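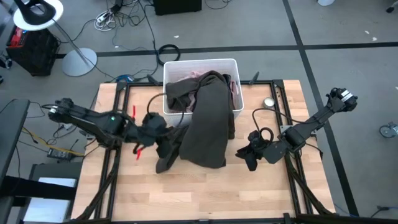

Ticket 986: Laundry room dryer stops at 50 minutes, display says 77
Status: reopened (again)
Last updated: Wednesday, 4:10 pm

Reported fault. The Sokalov dryer in the ground-floor laundry runs normally, then stops dead at the 50-minute mark and shows 77. The drum light stays on. Door unlocks. Pressing start gets you a beep and nothing else. The towels come out warm and damp, like a handshake at a sales conference.

The manual lists codes up to 76. I checked the back page in case they'd run out of room. They had used the room for a picture of a happier dryer.

Step 1. Power off at the wall, wait two minutes, power on. Code cleared. Ran an empty timed cycle and it went the full distance without complaint. Closed the ticket, in what I now recognise as a moment of weakness.

Step 2. Ticket reopened the next morning. Same code, same 50 minutes, medium load of bath towels. Cleaned the lint filter, which held enough grey felt to make a hat. Cleaned the slot under the filter with the long brush. Reran the load. 77.

Step 3. Rang Pavbridge, who hold the service agreement. On hold long enough to learn the tune. Was told 77 is "an airflow advisory" and asked if I had cleaned the lint filter. Said yes. Was asked to clean it again while they waited. Did so. It was clean.

Step 4. Pulled the machine forward and took the duct off. No bird's nest, no sock. The flexible section had been squashed nearly flat behind the cabinet, presumably when somebody shoved the dryer back after mopping. Straightened it, refitted the clamp, and left a hand's width behind the machine. Put tape on the floor to mark where the front feet go. The tape will be ignored but it's there.
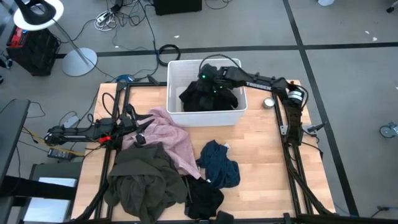 Step 5. Towels again, high heat. Got past 50 minutes for the first time and I was halfway through typing "resolved" when it stopped. Code 77 again. So the duct was a fault, just not the only one.

Step 6. Went outside to look at the vent cover. It's a Rind louvre type, and it had been painted the same cream as the wall, very neatly, including over all the flaps. Two of them were stuck shut and the others opened about as willingly as a teenager's bedroom door. Scored the paint with a utility knife and worked each flap loose. A fair bit of lint came out and went straight into the hydrangea.

Step 7. Full load of towels, high heat, timed. Finished. Dry, including the seams. Ran a second load of mixed darks on normal to be fair to it. Also finished, no code.

Still outstanding:
- New vent cover on order from Dostton. They have it in white or brown. The wall is cream. I've asked for white, and a note to the painters.
- Pavbridge want to close their end as "user cleaned filter". I have replied with a list of what was done. They have replied with a satisfaction survey.
- The sign on the door still says OUT OF ORDER. Please leave it up until the new cover's on. The machine works, but if everyone finds out at once we'll be back to queuing on the stairs.

Leaving this open until the cover arrives. If you see 77 before then, check behind the machine first and add a line here with the load and the setting. "Broken again" is not a setting.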